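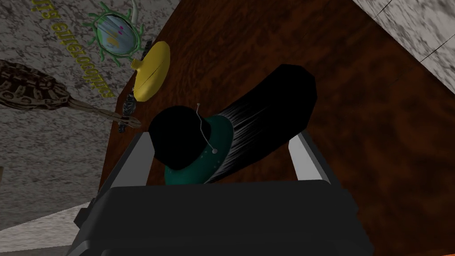

Osaze Bashir
@osazebashir

Spent most of September reading up on what a small town's sewers do on a cup final night. Long thread, mostly numbers and pipes. 1/

Background. Herkville is on one pumping station. Everything from the town centre, the two estates and the ground itself runs downhill to a wet well behind the bus depot, and from there it gets pumped over the ridge to the treatment works at Gerstead. 2/

The wet well is a concrete chamber. Sewage fills it, a float switch trips, a pump starts, the level drops, the pump stops. On a normal evening this goes on all night and you would never know. 3/

There are two pumps. One is on duty and the other comes in if the level keeps rising. They swap over so that they wear evenly. The older of the two was rebuilt last year and is the noisier one if you walk the dog past. 4/

The cup final against Cornia kicked off at 7.45 in the evening. The ground holds 3000 and it was full. A lot of the rest of the town was at home or in a pub with it on the telly. 5/

The station logs the inflow every minute. I asked for that evening's log and got it as a spreadsheet after two emails. Thanks to whoever in the records office dug it out, it came with no name on it. 6/

From kick-off the flow goes down. It is lower than on any other evening that week at the same hour. People had cooked early, washed up early and sat down. The duty pump ran less often than it would at two in the morning. 7/

Then half-time. The flow starts to climb two minutes after the whistle and it climbs very steeply. At the top it reached 656 litres a minute at the inlet. The usual figure for that time of night is under half of that. 8/

The second pump came in four minutes after the whistle and stayed on for most of the break. The well did not reach the high alarm. It got to within a hand's width of it, going by the level trace. 9/

Why two minutes and not straight away? Distance. The nearest houses are a short run of pipe from the station and the far estate is at the other end of the valley. The flows arrive one after another, so you get a steep front and a long tail. 10/

The ground shows up on its own. It has its own branch with a meter on it, put in when the new stand was built. The branch peaks later than the houses do, and I put that down to queues. Thirty cubicles between that many people will spread things out whether you want it or not. 11/

Second half, same again. Flow drops, stays down. Hodžić scored for Herkville in the 71st minute and there is no sign of it in the log at all. Nobody moved. 12/

Cornia equalised near the end and it went to extra time. The gap before extra time is short, and the peak there was 608 litres a minute. Nearly as high as half-time, in a third of the time. 13/

I had expected the short break to be much smaller. My guess is that people who had held on through the second half were not going to hold on for another half hour on top. 14/

Final whistle, Cornia won on penalties. The flow after that is high but lumpy and goes on past eleven. Some people went to bed, some went to the pub, some put the dishwasher on. As far as the pumps are concerned a lost final is much like any late night. 15/

A few people have asked me whether a surge like this can do damage. Clean water going through a pipe designed for it is fine. The trouble is what the quiet spell does beforehand. 16/

When the flow is low, solids settle in the flat stretches. Then the surge picks the lot up at once and carries it to the pumps. If there are wipes in it they wrap round the impeller and the pump slows or trips out. 17/

This did happen, though not on the night. The duty pump tripped the next morning at twenty past six. The crew's job sheet says "rag, cleared by hand, back on by 8". There is no proof it was the football, and I would not claim it was. 18/

The water supply side is a different matter. Filling cisterns pulls the pressure down, and the top of Station Road gets poor pressure at the best of times. Two replies to my first post said their showers went to a dribble at half-time. Same street, so I believe them. 19/

On the electricity side people know all about this because of kettles. There is much less written about toilets. Most of what I found was one-page news items with a graph and a joke in the headline. 20/

Things I would like to have and don't: the log for a final that was dull by half-time, and the log for one played in heavy rain. Our sewers are combined in the old part of town, so gutters go into the same pipe. Rain plus half-time is the case I would worry about. 21/

Someone asked about storage. There is an overflow tank next to the wet well. It fills if both pumps can't keep up and drains back when they can. It was dry all that evening. It was last used in the winter storms, according to the same spreadsheet. 22/

Correction to post 9. I wrote that the second pump ran for most of the break. It ran for nine minutes of the fifteen. The level trace part is right. 23/

And to the person who asked if I watched the match: first half only. I went down to the depot for the break to listen for the second pump. You can hear it from the pavement - a lower note under the first one, and then it stops. 24/

If you work on a network somewhere else and have minute-by-minute figures for a big match, I'd be glad to see them. Any town, any sport. Messages are open. 25/25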